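4. The Open Day Session

4.1 Setting and audience

The session took place at the Brengate site on 01/06/2024, as part of the open day that the laboratory holds once a year. Visitors came through in small groups. Most were local residents and families, with a smaller number from nearby firms and two technical colleges. We had one room, a long table with two workstations, and a wall display that showed the output of the simulator. The whole session was run in simulation. The real arm was in another building and was not part of the tour.

We used the Zonine simulator with the household rooms supplied in the Stuvach scene library. The same software is used in our regular work on grasp planning, so little had to be prepared. The main changes were a shorter start-up routine, a larger font in the control panel, and a reset key that visitors could press without help.

A total of 120 visitors signed the sheet at the door. Not all of them stayed for a full demonstration, and the figures given later in this section cover only those who filled in the card.

4.2 What visitors were shown

Each group was first shown a room from a fixed outside viewpoint. The presenter moved the view around the furniture and named the surfaces. The display was then switched to the wrist view, in which the simulated camera looks out past the two fingers of the gripper. This is the view our planner receives, and we wanted visitors to see the same input before they were asked to judge what the planner did with it.

The switch to the wrist view caused the most questions. Many visitors had expected the robot to see the room the way a person standing in the doorway would. In the wrist view, the near surface takes up most of the display and very little of the room remains. Figure 3(a) is typical. A white ball lies between the fingertips with a green board behind it, and the wood takes up most of the rest. Of the room itself there is only a strip along the top.

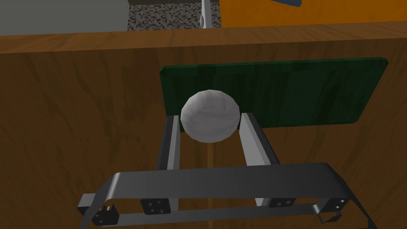 Presenters were asked to leave the display still for a short time at this point and let people talk. In several groups the first remark was about size. Without a familiar object nearby, visitors could not agree on how large the gripper was, and guesses ranged from the size of a hand to the size of a garden rake. One presenter began holding up a printed finger part from the Değirmenci gripper kit that we use for teaching. The part is not the same model as the simulated gripper, but it gave people something to compare, and the other presenters took up the habit after the first break.

The presenter then asked the group to say where the gripper should go next. Answers were given out loud and typed in by the presenter as small moves: up, down, left, right, forward, back, or turn. After each move the display was updated. A group was allowed 9 moves, after which the view was reset and the next group came in. The limit was chosen in July of the previous year, when we tried the procedure on our own staff and found that longer turns left the people at the back with nothing to do.

4.3 Reading depth from a single view

The second part of the demonstration dealt with depth. We had planned to explain it with slides, but the presenters found that the simulator made the point faster. A single wrist view gives no direct measure of how far the fingers are from the surface behind an object. Two things that overlap in the image may be touching, or they may be well apart.

Figure 3(b) was useful for this. The white-gray ball overlaps the left part of the green panel, and a thin tan rod runs down from it and passes behind the crossbar of the gripper. Presenters asked whether the rod was joined to the ball, and whether the fingers could close on the rod without first moving forward. Neither question can be settled from the one view. The color of the rod is also close to that of the wood, and visitors standing more than a few steps from the display often missed it until it was pointed out.

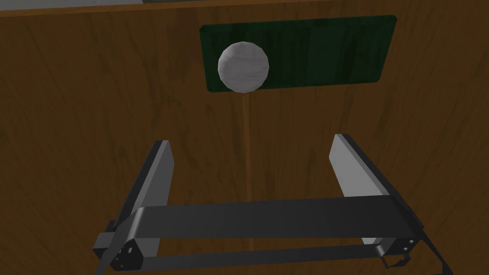
We had not expected the low contrast to matter so much. In our regular work the planner is given a segmentation mask along with the color image, and a thin object on a similar background is separated out before any grasp is proposed. The visitors had no mask. Their difficulty is a fair account of what the planner faces when the mask is withheld, and we have since added a no-mask condition to the test set described in Section 5.

Some visitors asked for a second camera. The simulator allows this, and at the end of the afternoon one workstation was set up with a side view next to the wrist view. We did not record which groups used it, so no comparison is offered.

4.4 Flat objects

The last part of the demonstration concerned flat objects on the floor. These are hard for a two-finger gripper, and in our own trials they make up a large share of the failed grasps. The planner was trained on 3000 simulated grasps, few of which involved objects as thin as a magazine.

In Figure 3(c) a magazine with a brightly printed cover rests at an angle on yellow brick-patterned floor, close to the gray hexagonal tiles. The right finger hides one end of it. Visitors were asked where they would take hold of it. Adults mostly suggested the nearest edge. Children more often suggested pushing it first, either against a wall or onto another surface, and then lifting.
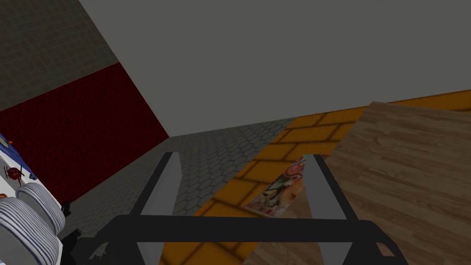 Pushing before grasping is well known in the literature, but our planner does not include it. It proposes a single closing motion and scores it. Several visitors found this odd, and one group spent all its moves trying to get a fingertip under an edge by turning the wrist. The simulator treats the floor as rigid and the magazine as a single stiff sheet, so the bending that would help a person pick it up is absent. Presenters were told to say so when asked.

4.5 Feedback cards

A short card was handed out at the exit with three questions and a space for comments. We received 23 completed cards. The number is small, and we treat the replies as notes for the next event. The wrist view was the item most often named as memorable. The most common complaint was that the moves were entered by the presenter and not by the visitors themselves. Three cards asked why the real arm was not shown.

Two practical points came out of the comments. The display should be mounted higher, as people in wheelchairs and small children could not see past the front row. The room names in the Stuvach library should also be replaced with plain words on the control panel, where they now appear as codes.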